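Aldana Ledesma wrote on 5/12/26:

> Hi all,
>
> Has anyone else on the list had trouble with an arm that parks in a
> different spot from the one it was told to? Ours is on the Cultov
> controller, bench-mounted, two-finger gripper, nothing fancy. We
> hit the stop, clear the stop, send it home, and it goes somewhere
> near home but low. Yesterday "low" was low enough to clout the back
> rim of a tray. I've swapped the cable and re-zeroed twice. The log
> says everything is fine, which I find quite rude of it.
>
> Also, what do people do about the speed after a stop? Ours comes back
> at whatever it was doing before, and I don't much like it.
>
> Aldana

Hi Aldana, hi everyone,

Yes! Us too, and I'm so glad you wrote, as I'd been putting off owning up to it. We had very nearly the same thing in April with the arm on the play kitchen, and I spent the best part of a fortnight blaming the wrong part, so perhaps I can save you some of that.

For those who haven't seen our setup, the job is pick-and-place on a toy kitchen: a couple of coloured blocks, a carrot, a little pot, that sort of thing. The arm has to come in over the worktop, pick up the green block, put it somewhere else and go away again without touching the tap. The tap is what we hit. It's a tall curvy thing and it sticks up right where you'd want to swing through, and on the bad day the arm came home after a stop with the gripper 28 mm lower than it should have been and walked straight into the spout. No damage to the arm. The tap came clean out of its hole and went in the sink (it pushes back in, thank goodness) and one of the fingertips got a nick in it.

My first thought was the gripper mount, as we'd had that off the week before to change the fingers. I took it apart, put it all back with fresh threadlock, and felt very pleased with myself for one afternoon. Then it did it again, 26 mm that time, and I knew it couldn't be a loose bolt, or at least not a bolt that's loose by nearly the same amount twice over.

Same worktop, with the gripper in various places over and beside it: 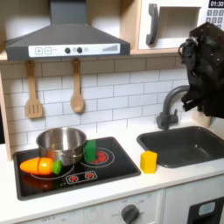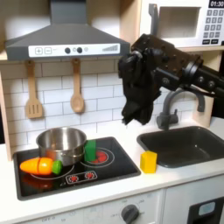
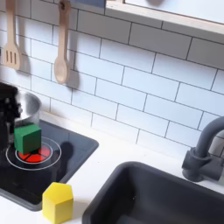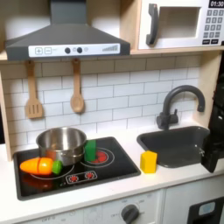

Anyway, what I did next was sit down with the logs and a pot of tea and go through every stop we'd recorded, 562 of them, which sounds dreadful but most were people leaning on the button at the end of a session. The ones that mattered were all stops pressed while the arm was moving down. If it was standing still or going up when you pressed, it went home perfectly every time. If it was on its way down, the brake on the shoulder took a moment to bite, the arm sagged, and the controller hung on to the position from before the sag. So when you cleared the stop it thought it was higher than it really was, and everything after that was low by the same amount. The log looks spotless because as far as the controller knows nothing has happened.

That would fit what you're seeing, I think, particularly the bit about it being fine after a re-zero and then not fine later on. Do you know which way yours was travelling when the stop went in? If you've got the motion trace switched on it'll be in there, under the Cultov timestamps, and if you haven't, switch it on now before you do anything else.

What we've changed, and none of it is clever:

There's a Plarneo limit switch on the shoulder now, and after any stop the arm has to go up and touch it before it's allowed to do anything sideways. It adds a few seconds. I was going to fit it at the elbow, as it would've been far easier to wire, but the elbow wasn't the joint that sagged, so that would have told us precisely nothing.

The brake pad was worn, and I don't mean slightly. I rang Flusilmont for a new one and they had it with us in two days. If yours has done a lot of hours it's worth a look, four screws and the cover comes off, but PROP THE ARM UP FIRST. With the power off, the brake is the only thing holding it, and if you take the brake off, well. I had it resting on a stack of catalogues and a folded towel and I was still nervous.

On your speed question, I completely agree with you and I don't know why it ships that way. There's a setting called resume_rate, and ours was blank, which it takes to mean "same as before". We've put a fixed crawl in there for the first move after a stop, and somebody has to press a second button to get full speed back. There was some grumbling about this for a day or so. Then people got used to it.

We also moved the stop button. It used to be on the far side of the bench, so to press it you had to reach across past the arm, and I'm a bit ashamed of how long we'd put up with that. It's now on 800 mm of cable, clipped to the near edge, and you can take it in your hand when you're watching something dodgy.

Since the new brake pad we haven't had it come home low. I'm not calling it fixed yet, mind you, I want another month of stops in the log first, and a few of us have been pressing the button on the way down on purpose to see what it does. Do try that with yours if you can clear everything off the bench (take the tray away!) and measure the height at home before and after. A steel rule stood on end will do, you don't need anything better for a drop that size.

One thing I still can't explain is why it was 28 one time and 26 the next. It might be what the gripper was carrying, or the pad wearing further in between. If anyone on the list knows about brakes I'd love to hear from you. Cabral reckoned temperature, but we had the heating on both days so I'm not convinced.

Send me the trace if you want a second pair of eyes on it. I've got a little script that pulls out the stops and tells you the direction of travel, it's ugly but it works, and I can post it here if more than one person wants it.

All the best, and mind your tray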